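Chapter 6
Surfaces and Light: Why White Is Never Just White

When I moved into my first office I painted one wall myself. The can said white. By late afternoon the wall was the color of weak tea, and the next morning it had gone faintly blue, and I spent most of a week convinced I'd been sold two different paints. I hadn't. I'd bought one paint and hung it in front of a window that faced west, with a brick building across the street throwing its own color back at me.

I tell that story every January when I start this unit, and every January somebody in the second row has a worse one. (The best so far involved a bathroom, a green shower curtain, and a very patient landlord.) So if you've ever stood in a store holding two paint chips and felt your confidence drain away, you're in the right chapter.

We're going to need three ideas before we can get anywhere. The first is reflectance, meaning how much of the light that lands on a surface comes back off it. The second is the color of the light itself. The third is what painters call the surround, the stuff sitting next to the thing you're looking at. Chapter 5 gave you the first one, more or less, so dig out your notes on the Kocsis scale if they've gone missing.

Pale neutrals are where I like to begin, even though students always want to jump ahead to the reds. With a strong red you can be pretty sloppy about your lighting and still call it red. Put a light gray next to a white, though, and every small change in the light shows up!

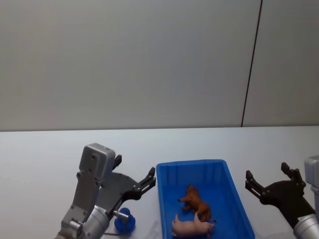 Amanuel Abera read a draft of this chapter and wrote in the margin that I had it backward, and that beginners should meet gray last, after they've built some trust in their own eyes. He teaches it that way and he's stubborn about it. I tried his order for one term. My students liked the reds and then hated me when the grays arrived, so I went back, but you may find his way suits you better, and the sections are written so you can read 6.4 before 6.2 if you want to.

Now, a word on lamps. You'll be doing the exercises under 2 of them, the Grinex and the Dulleck, and the lab sheets assume you've set both to 800 lumens. Let them warm up first. I know, I know, you want to get started, but a cold lamp drifts and you'll be chasing your own readings all afternoon.

You'll also want the Plekness sample cards, numbers 1 through 19. Keep your fingers off the painted side. Card 7 looks dull and you'll be tempted to skip it, but it comes back in the section on surrounds and you'll wish you had the numbers. If your set is missing any, there's a substitution table on page 626.

6.1 Measuring What Comes Back

Pick up card 1 and hold it flat under the Grinex, painted side up.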